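Cremilda Vieira keeps the petition in a blue folder and the replies to it in an envelope. The envelope is much thinner.

Reading time: 3 minutes

She runs the Nzioka campaign out of one room in Brokport, with a kettle and a printer she describes as "politically unreliable." The campaign wants one thing: the release of Nzioka, a newspaper editor from Clastska who was arrested 17 months ago and hasn't been allowed a visitor since.

"They tell us he's in good health," Vieira says. "They told us that before anyone asked, and I didn't care for it."

Her colleague Jeferson Lopes handles the letters. He has written to 200 lawmakers and received 12 answers, 3 of them thanking him for his interest in fisheries.

"I wrote back to the fisheries people," Lopes says. "You have to keep a door open. One of them has since asked a question in committee, so I've stopped making fun of them." 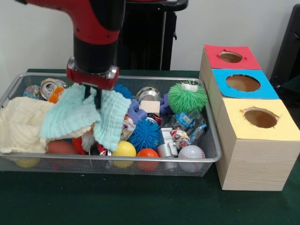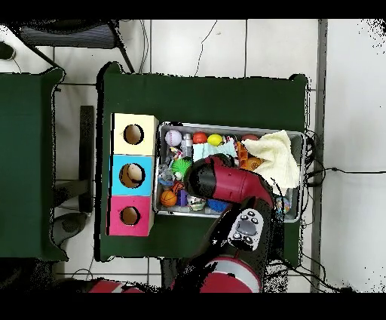

Vieira's requests for the winter are modest by the standards of her trade. She wants a public statement that uses the editor's name, a family visit, and a doctor picked by someone other than the jailer. Governments, she says, prefer to "raise concerns," a phrase she has learned to hear as a door closing softly. A case like this gets dropped in with everything else on the agenda, like that soda can lying in the wire basket with the cloths and a speckled ball, and it stays there until somebody reaches in for it.

"Trade comes first, then fishing, then visas," she says. "If there are five minutes left, we get two."

Does she ever think about stopping? She looks at Lopes, who looks at the printer.

"I thought about it in November," she says. "Then his mother called to ask what time the vigil was. She's 81. I told her six o'clock and went to buy candles."

The vigil will be held outside the Broltora consulate, which has asked that it be kept quiet. Lopes has replied that they'll be as quiet as the consulate has been.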